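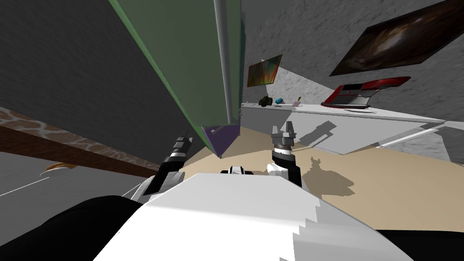 Fig. 1 - Sim kitchen, robot view. Both grippers up, green cabinet left, white counter behind.

31 Jul 2021

Cabinet chore, Veten kitchen, run on the Gullport machine. Question for the week is still whether a two-arm setup can do a plain "open it, put it away" job in simulation well enough to bother with hardware.

Settings:

- 70 episodes, fixed layout
- time limit 280 s
- Räsänen grasp planner, default weights
- view pitch left as is

Result: 8 full completions. Most of the rest timed out at the cabinet. Picking off the counter is close to solved for small rigid items. Doors are the problem. The planner treats the big flat panel as an obstacle until late in the approach, then picks a contact point with no room for the wrist. 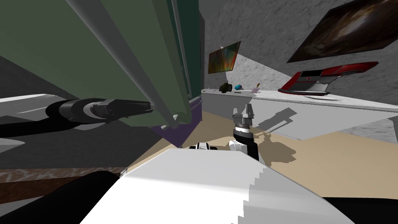 Fig. 2 - One arm at the underside of the green panel, the other upright in front of the counter.

Contact against the panel counts as "reached" in the log, so the stage score reads better than it should. Changed the check to require displacement of the door. Under the new check the stage score drops to roughly 67 percent of the old one. The April numbers used the old check and should not be compared.

The idle arm is also a nuisance. It holds its pose near the torso and takes up space the working arm could use. Womudell parks it lower - worth copying.

For now: clearing a counter, maybe. Anything with a hinge, no. A person does the whole job in less time than the planner spends on its first approach.

To do:

- rerun with new check, same seeds
- lower park pose for idle arm
- ask Gullport about contact logging rate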